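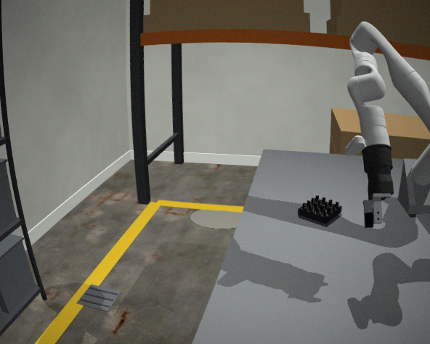 Side camera. The gripper is above the table, just off from the pegged block.

Tondallow pick set: gallery

These are stills from the simulated half of the Tondallow set, which we are putting together to train a grasping policy. Every episode takes place in the same rendered warehouse cell, with one arm, one table and one small black block. Jae-hoon Oh built the room and Kerubo Kimaro wrote the script that moves the block and the lights between episodes. The target for August is 900 episodes. We keep failed attempts and label them as failures.

Each episode starts with a person driving the arm. Da-eun Baek and Garba Omoregie do most of the driving, in shifts of two hours. They are asked to come in from above and to pause before closing the fingers, so the labelling tool has a clean point to split on.

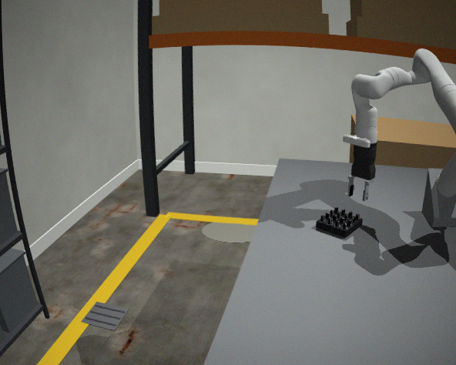 Fingers open over the table, with the block below and slightly to the left.

The hard shadows are deliberate. An early version used soft, even light and the policy trained on it did poorly once the colour of the table changed. Light direction is now drawn at random for each episode. About 200 of the early episodes have been set aside and won't be in the release.

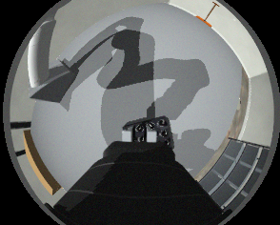

Wrist camera, wide lens. Finger pads at the bottom, arm shadow across the middle.

The wrist view is saved at full size with the black corners left in. Yanling Kong tried cropping it to a square, but that lost too much of the surroundings. Anyone who wants a flattened version can make one with the lens file in the Postovis folder.
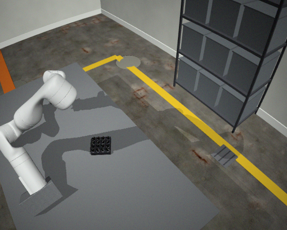 View from the other side, with the shelving and grey bins behind the table. The block is in the arm's shadow.

All views share one clock. Known problem: in some episodes the first gripper reading is missing, so start from the second. Send other faults to Kerubo, with the episode number.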